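Workbench Notes: Mats, Shelves and Trays 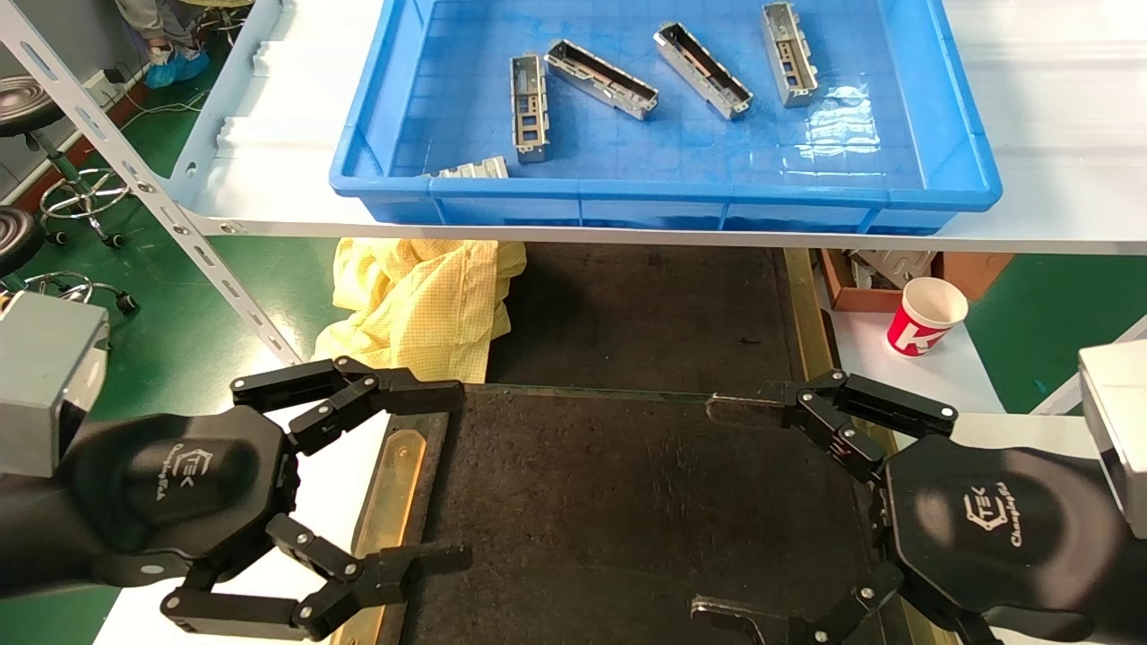

The Jolldale repair room has been using its benches hard since October, and the spring newsletter seems a good place to write down how they are meant to be kept. Most of this will be familiar to members who come in often. It is mainly for those who joined over the winter and learned the room by watching whoever was sitting next to them.

The mats first. The dark anti-static mats are there for electronics work and should stay on the benches at all times. They are not cutting boards. Two had to be replaced last year after knife cuts went right through, and they are not cheap. If you need to cut something, use the green board from the drawer under the vise.

A mat that has gone a little mottled is fine to work on. Wipe it down with the mat cleaner in the spray bottle and a lint-free cloth, then let it dry before you put a board on it. Please don't use window cleaner or alcohol hand gel. Both leave the surface dull, and the gel leaves a film that picks up dust.

A mat does very little if it isn't connected to ground. Check the cord before you start, and wear the wrist strap if you are handling bare circuit boards. Straps hang on the hook by the door. If one fails on the tester, put it in the box marked Skyrme and take another. That box goes back to the supplier when it is full.

Now the shelves. Each bench has a white shelf above the mat, held by slotted uprights. The height can be changed, but please ask at the desk before you do it. Last fall a shelf was moved with only one side properly seated, and 300 assorted screws ended up on the floor. The shelf is for trays and light parts. Power supplies and anything else heavy should go on the cart.

The big blue trays have worked out well. One tray holds one job, and everything that comes off the item goes in it, including covers and broken pieces. A tray with work in it can stay on the shelf for up to 5 days with a job card inside. After that it moves to the storage rack in the back hall, where it will keep until you come for it. Trays without a card are emptied into the parts bins at the end of the week – this has caught a few people out, so fill in the card before you do anything else.

Clips, rods and other small metal pieces tend to get left on the mats. Have a look over the whole mat before you switch on anything that is open, and again before you leave. A clip under a live board can ruin it. Loose pieces that you can't place go in the tin at the end of the bench. We go through the tin once a month.

The metal strips along the table edges should be kept clear of tape. Labels stuck there leave glue behind, and it takes a scraper to get it off. Use the label holder on the wall for bench notes.

Some news on supplies. A new order from Hitard has come in with solder, wick, desoldering tips and over 2000 heat-shrink sleeves in mixed sizes. They are in the gray cabinet, sorted by diameter. Take what the job needs and write it on the sheet inside the door. The sheet is how we know what to reorder, and the last one had hardly anything on it.

The Skandby room will get the same bench setup later in the spring. If you work there and have a view on shelf height or where the outlets should go, leave a note at the desk in either room. The benches will be put together over two evenings, and the dates will be posted on both doors.

Spare job cards are in the top drawer at Jolldale. Skandby members can use the old ones until they run out.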